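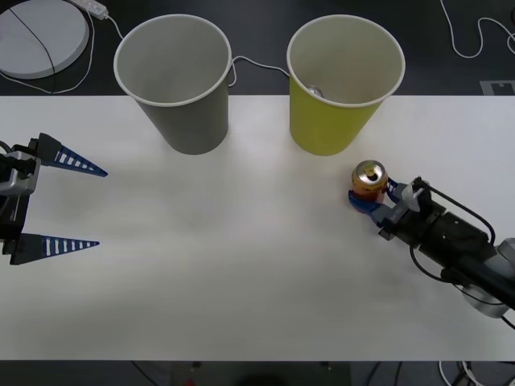
Long white table, December. Two paper cups at the back, not both empty, much as I'd like to think so (the gray one certainly is, the yellow-green one has something small and silver in it), and the can.

Notebook, cups and table, afternoon

Started after lunch, later than I meant to, as I spent a good part of the morning looking for the kitchen scale and then found it under the paper towels where I had put it myself. Debora Colombo had already wiped down the long table with the plain soap mix and I have to say it looks lovely. The matte top is so much kinder on the eyes than the glossy one we had in Jondcombe, where every lamp in the ceiling came back up at you and a white rim against the white surface just disappeared. The middle is still brighter than the front. I keep wanting to move everything toward the middle for that reason, and I have to remind myself that the marks for the cups are along the back edge, and that's where they stay.

Cups first. We are down to the Cludoleck sleeve and the last of the Zanetti ones. I like the Cludoleck cups very much, they feel nice in the hand and the rolled rim is even all the way around, but they are so light when empty that the door opening is enough to make them shuffle. The Zanetti cups are a bit heavier at the bottom and stand better. Both narrow toward the base, so both will tip if you catch them high up, and I did catch one with my sleeve while writing the label and had to chase it across the floor. It went back in the sleeve for practice only. Please don't use it for the soak, I've put a pencil cross under the base.

Soak test with the fizzy drink: one cup of each kind, filled to two fingers under the rim, left for 25 minutes. The Cludoleck cup was fine. Seam dry on the outside, base dry, rim still firm when I pinched it. The Zanetti cup had a faint darker line along the seam, low down, which I could feel with a fingertip but which left nothing on the table. I wouldn't call it a leak. Debora thinks it was there before we poured, and she may well be right, I didn't look closely enough at the start. To be repeated with fresh cups, and this time looked at first!

Then the cans. We had a nice long talk about these over coffee and I want to get it down before it goes. The short cans are better for the table work than the tall ones. They hold their place, they don't ring when you put them down, and the warm gold and orange printing is easy to find against all that white. What I don't love is the amount in them. One short can doesn't fill both cups to the line, so we either lower the line or open a second can, and then the second can goes flat on the shelf and someone (me) drinks it out of pity at five o'clock. For now: lower the line. Debora has drawn the new one on the sample cup in blue pencil.

Also, open the can away from the table, over the sink. I know it's a walk. The spray on the matte top dries into tiny sticky dots that you can't see but can certainly feel, and the cups pick them up on their bases, and after that they don't slide the way a clean one does. I lost almost an hour to this before I understood it. The soap mix takes the dots off with warm water. The Fandatura cleaner takes them off too, though it leaves a smell of oranges that I don't want anywhere near the cups.

Stock, while I remember: 365 cups on the list and I'm fairly sure that number is from before the summer, so it needs a proper look. Cans are on the lower shelf next to the tape. Empties in the blue crate, rinsed please, the last lot had ants.

Next time: new pair of cups from the Zanetti sleeve, seams checked before pouring, lower line, same 25 minutes. And I'd like to try them with cold water as well, as Debora has been suggesting for weeks now. Sleeve is open on the windowsill with a bag over it, scale is by the sink.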